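Recolha de demonstrações (robótica)

A recolha de demonstrações é a etapa da aprendizagem por imitação em que se registam exemplos de uma tarefa, executada por um robô sob comando humano, para depois treinar um modelo que a reproduza. Cada exemplo chama-se demonstração ou episódio e reúne as imagens das câmaras, as posições das articulações e os comandos enviados ao braço, todos com a mesma base de tempo.

Métodos

Os dois métodos mais correntes são a teleoperação e o ensino cinestésico. Na teleoperação, o operador conduz o robô à distância, com um comando manual, um dispositivo de realidade virtual ou um segundo braço de geometria semelhante. No ensino cinestésico, o operador pega no próprio braço e guia-o pela trajetória. Este último dispensa equipamento adicional, mas as mãos do operador entram nas imagens e podem tapar o objeto.

Posto de trabalho

O posto típico compreende um braço fixo, uma superfície de trabalho clara e pelo menos uma câmara imóvel. O fundo mantém-se uniforme nas primeiras séries e só mais tarde se introduzem variações de luz, de cor e de disposição. A passagem dos cabos junto às articulações exige folga suficiente para que o braço percorra toda a amplitude sem os esticar.
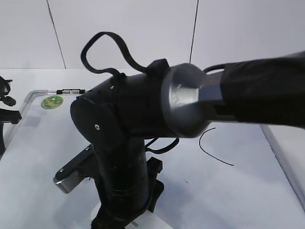 Braço robótico preto, com junta metálica prateada, sobre um quadro branco.

No protocolo Ostitz, descrito por Mieke Schouten e Győző Csonka, cada série tem 16 episódios e é executada por dois operadores, que se alternam. O objeto muda de posição entre episódios. Se a câmara fixa for deslocada, a série é interrompida e a calibração repetida.

Câmara de punho

À vista fixa junta-se muitas vezes a de uma câmara montada no punho ou na garra. Esta acompanha o movimento e mostra de perto o contacto entre os dedos e o objeto, informação que a vista geral costuma perder — sobretudo quando o próprio braço se interpõe.
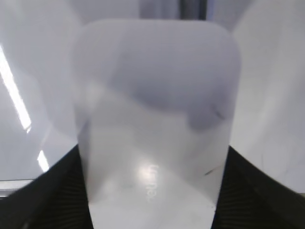 Os materiais translúcidos e de cor clara são um caso difícil. Os reflexos confundem-se com os contornos, e os sensores de profundidade devolvem leituras incompletas. Benedita Baptista recomenda gravar estes objetos com várias orientações da luz e conservar os episódios com brilho intenso, desde que a preensão esteja correta.

Revisão e anotação

Terminada a gravação, os episódios são revistos um a um. Retiram-se os que apresentam falhas de sincronização ou perda de imagens. As tentativas falhadas podem ser guardadas à parte, com etiqueta própria, para treinar detetores de erro. No formato Jandix, a ficha de cada episódio tem nove campos, entre eles a tarefa, o operador e o resultado.

Ver também

Aprendizagem por imitação
Teleoperação
Calibração de câmaras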